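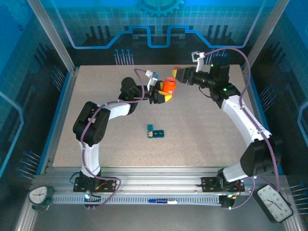
Our project set out to learn how households in Larwood look after the medicines they keep at home, and in particular what they do with the ones they no longer need. We chose the subject after one of our group helped a grandparent move house and came home with a carrier bag of tablets, creams and half-used syrups, some of them older than our group's friendship. Packaging came into it from the start, as people told us again and again that they remember a medicine by its colour and shape long before they remember its name. An orange plastic bottle with an orange cap, standing upright on a table, is easy to pick out and easy to describe over the phone to a pharmacist, whereas a flat white carton in a drawer full of flat white cartons is neither.

How we went about it

We wrote a short questionnaire and tried it first on our own families, which was humbling, as two of the questions made no sense to anyone but us. After rewriting those we left paper copies at the library, the health centre and the Pudard community hall, and put the same questions online through our course page. We had 241 completed forms by the end of May. We also held longer conversations with 6 people who had ticked the box to say they were happy to talk, each lasting 30 minutes or a little over, usually with tea. Those conversations were far and away the nicest part of the project, and we are very grateful for the patience (and the biscuits) we were shown.

What people told us

The kitchen cupboard was the favourite place to keep medicines, followed by the bathroom cabinet. Several people knew that a steamy bathroom is a poor choice and kept things there anyway, out of habit or because the cabinet had been put up for that purpose by whoever lived in the house before. Parents of small children tended to use a high shelf, and a few had a tin with a stiff lid on top of the fridge.

When it came to getting rid of things, the answers were more mixed. Many people did take unwanted medicines back to a pharmacy, but a good number put them in the kitchen bin, and some poured liquids down the sink without thinking much of it. Quite a few simply kept everything. One lady we spoke to had a whole shoebox and said she felt wasteful throwing away something that had been given to her in good faith – a feeling we had not thought to ask about, and which came up twice more once we did.

What we would change

Our questionnaire did not reach many people who live alone and rarely go out, and they may well be the ones with the most to tell us. We also lumped vitamins in with prescribed medicines, and had to untangle the two afterwards in Histodeck, the charting program we used for our results, over a long and rather grumpy afternoon in the Radebe building. Next year's group is welcome to our forms and our notes. We would suggest asking about storage and disposal on separate pages, and leaving a good deal more room for people to write in their own words, as they very often wanted to.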